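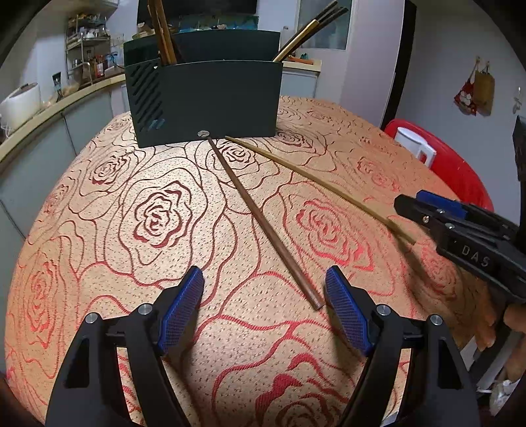 Chopsticks, Holders and Grippers: Tips for Table Chores With and Without a Machine

Last updated 16 July 2021

Putting away chopsticks is a useful test of how far household machines have come. The task is short and the parts are cheap. It also includes most of what two-finger grippers still do badly: thin objects lying flat, a narrow target, and a surface that moves when pushed. The notes below apply to hand work first. Where a machine does it differently, the difference is given.

Sorting

Sort by material before sorting by length. Dark wood, light bamboo and metallic-colored sticks usually differ in weight and thickness, and a mixed pair slips at the table. If the holder has two compartments, keep everyday wood in one and the odd or better pairs in the other.

Machine: sorting by color is reliable in even light. Sorting by length is less so when sticks lie at an angle to the camera. The Rinness tabletop arm we tried sorted dark from light without trouble and confused two lengths that a person separates by feel.

Picking up from a flat surface

By hand, press one end so the other lifts, or roll the stick toward you and pinch it. Squared ends do not roll, so pinch those across the flats.

Machine: the jaws have to get low enough to close on something a quarter inch thick without pressing into the table. Soft textured pads help. Hard bare jaws tend to squeeze the stick out sideways. Approach across the stick, close to its middle, and close slowly. Gripping at the tip is possible, but the free end then swings and has to be corrected before insertion. With two grippers, one can hold the tip while the other takes the middle. This is slow but it drops fewer sticks.

Tablecloths

A loose cloth bunches up under a low gripper. Clip it at the edge or pull it tight before starting. Busy prints are a separate problem. Large flowers and small specks give a camera many false edges, and a light bamboo stick on a pale ground has little contrast. For practice runs use a plain dark cloth, then put the everyday one back. A machine that works only on the plain cloth is not ready for the kitchen.

Loading the holder

Put sticks in one pair at a time, eating ends up if they are fully dry, and do not pack the compartment tight. Leave room for a finger between the bundle and the wall. Stand the holder at the back of the table or on the counter, away from elbows.

Machine: this is the step that fails most. The stick must be turned upright, lined up with the opening and released without catching on those already inside. Of 572 insertions in our log, most of the failures came from contact with a leaning stick and few from missing the opening. Straighten the leaning ones first. A weighted base or a strip of nonslip mat under the holder also helps, as a light holder slides when touched.

Drying and cleaning

Vent slots only work if air can reach them, so keep the slotted side off the wall. Empty the holder every 7 days, wash the inside with a bottle brush and let it dry upside down. Discard wooden sticks that have dark spots, splits or a sour smell. Wipe gripper pads with a damp cloth after each session. A fine pad texture holds starch and oil, and grip falls off well before the pads look dirty.

None of the machines we have used can judge whether a stick should be thrown out. Smell is not measured at all.

Time

A person clears and loads 19 sticks in under a minute. The Kocsis two-arm unit needed around 2 minutes for a single pair, including one retry. Speed is limited by caution near the table surface, so a faster motor would change little.

What is worth buying

For this chore, nothing yet. A Tustex nonslip mat and a holder with a removable base do more for a kitchen than any arm at present prices. In a small shop the case is better. Placing dowels, rods or brushes in a fixed rack is the same motion with fewer surprises: the rack is bolted down, the parts match, and the bench is one color. Stondasance sells a rack feeder for this kind of work, and it runs unattended provided the parts arrive facing the same way.

Insertion tests on round holders are planned for August. Results will be added under Loading the holder.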